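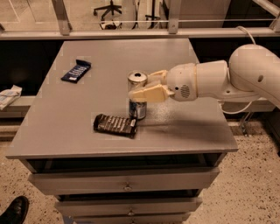

Chapter 2: Clearing a Flat Top

Start with whats on top. A gray cabinet, drawers below, two bars and a drink can. Small job – good one to learn on. Drawers later, in Chapter 3.

Sort before you put away. Wrapped food in one group, drinks in another.

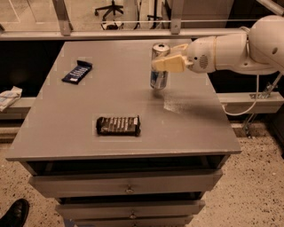

Which item goes first?
The can. It's the tallest and the easiest to knock over.

Lift it straight up, don't drag. Bars next, flat in a drawer, labels facing up so you can 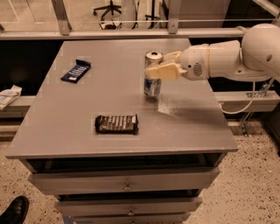
read them without digging. Same drawer every time. Then wipe the top, back to front, and get into the corners. Scuffs wont all come off, leave them. 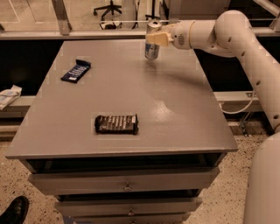

Fig. 2.1 Can held upright, two bars still on the cabinet top.

Key words: surface, sort, group, store.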